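Re: [arm-buyers] Second arm or better grippers?
3 comments | 2 shares

Hi all,

Catching up on the list after a fortnight of quotes and spreadsheets, so forgive the length. Replying to this bit from the original message:

> We have money for one more arm this year, or for new grippers on the
> arm we already own, but not both. The jobs we care about are tidying
> and sweeping up on a bench. Edenar say a second arm is a waste for
> work like that. Has anyone here been through the same choice, and
> what did you forget to put in the budget?

We went through it last spring and came down on the side of two arms, mostly because of the sweeping. A brush in one gripper and a dustpan in the other is such an ordinary job, and with a single arm we were forever clamping the pan to the bench and then unclamping it to empty it. Our clamp cost next to nothing, but the time spent fiddling with it was dreadful!

Things we forgot, in no special order. Mounting plates (Plulero quoted ours separately, and they took 5 weeks to turn up). Longer cables, which we ordered twice as the first lot wouldn't reach. A post to fix things to between the arms. Tape for marking out the bench - cheap, but we get through a lot of it. And the props, which I had down as nothing at all and which came to 41 pounds once we'd bought toy food, sponges and a couple of brushes with handles thick enough to grip well.

The bigger one was spares. Arberg wanted up to 300 pounds for a set of replacement fingers, and I'd put in for none. Gezer do a plainer set that fits our grippers and I'd go there first now, though do check the bolt pattern before you pay for anything.

If your year ends in July like ours, get the order in well before that. We left it late and the finance office nearly carried the whole lot over, which would have meant asking for the money all over again (I did not enjoy that phone call).

Happy to send the spreadsheet to anyone who wants it - it's a mess but the totals are right.

Share this message (2)
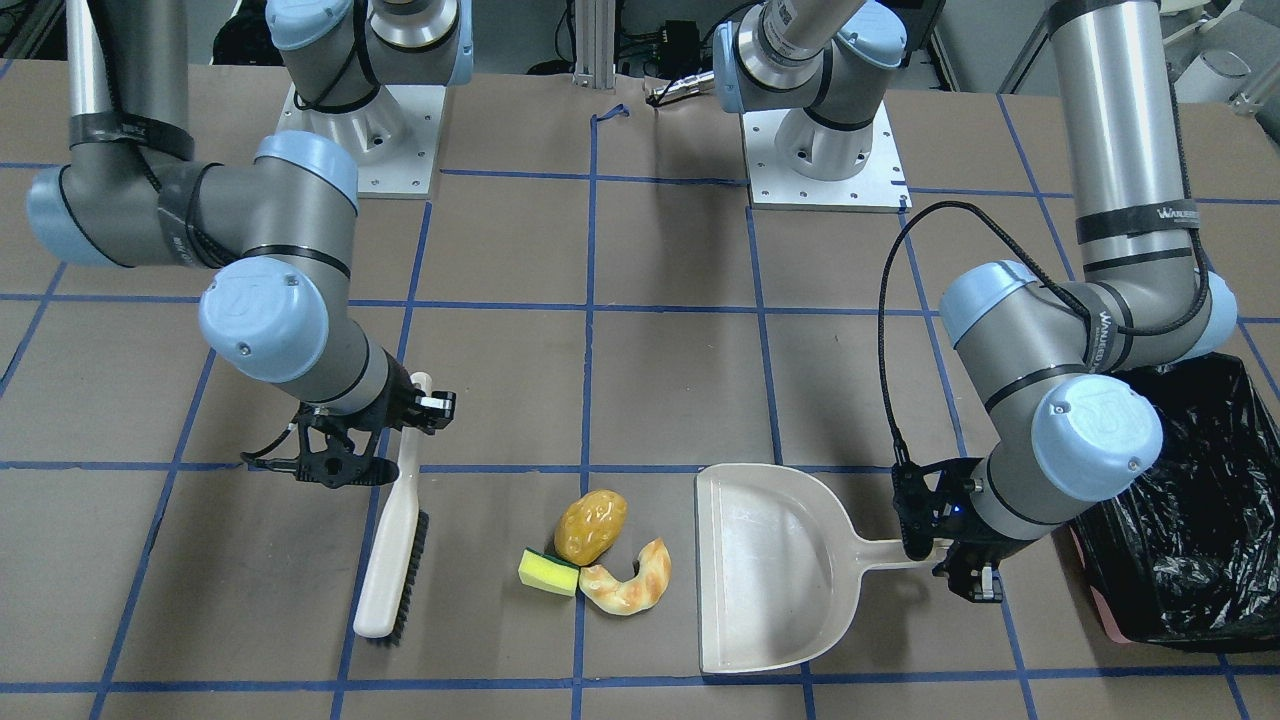

Should spare gripper fingers go in the same order as the arms?

Put them in the same order if you can, as a separate line, so they come out of the equipment money and you aren't hunting for funds when the first pair wears down.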